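Search this guide
Go

Brorutico Home Brewing Kit – User Guide
Section 4: Filling the bottles and second fermentation

Read this section completely before you open the fermenter. The work takes one evening if the bottles are already clean.

4.1 Before you start

1. Check the beer with the hydrometer on two days, one after the other. The two readings must be the same. If the second reading is lower, close the lid and wait.
2. Wash 30 bottles with warm water and the brush. Do not use dish soap, it leaves a film and the foam will be poor.
3. Mix the cleaning powder as written on the bag and fill each bottle with it. Leave for 15 minutes, then empty the bottles and let them drain upside down.
4. Put the caps in the same liquid.

CAUTION: Use only bottles made for beer with gas. Thin glass can break under pressure. Throw away any bottle with a chip on the mouth.

4.2 Adding the sugar

5. Boil a small pot of water and stir in 121 grams of the white sugar from the kit. Let it cool with the lid on.
6. Pour the syrup into the empty bottling bucket first, and then let the beer run in on top through the hose. Keep the end of the hose under the surface – splashing brings in air, and the beer will taste like wet paper after some weeks.
7. Leave the last part of the beer in the fermenter. It is mostly yeast.

Note: For the Okwood Dark recipe, use less sugar. The amount is printed on the recipe card.

4.3 Filling and closing

8. Push the filling tube to the bottom of the bottle. Beer flows when the tip is pressed and stops when you lift it.
9. Fill up to the mouth, then take out the tube. The space that remains is correct.
10. Place a cap and press both handles of the capper down slowly.
11. Keep the bottles standing at room temperature, in a dark place, for 15 days. After this move them to the refrigerator.

CAUTION: Do not shorten step 11 by putting the bottles near a heater.

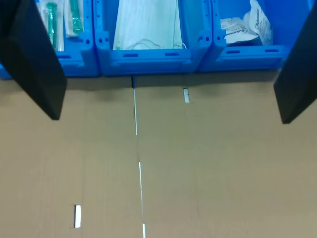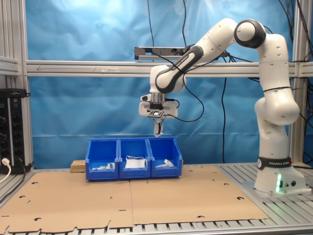
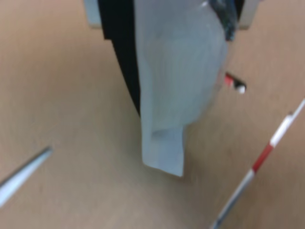 Robot gripper: with blue bins (first and second pictures) and over a light tan tabletop (third picture).

670 views | 2 shares | 3 comments

Yupin Wongsuwan
January 5, 2019
My December batch has almost no foam. I kept it in the garage. Is it lost?

Ma
Not lost. Bring the bottles inside, turn each one over gently and wait one more week.

Plotthorpe Brewer
Is the sugar weight for the full bucket or the half one?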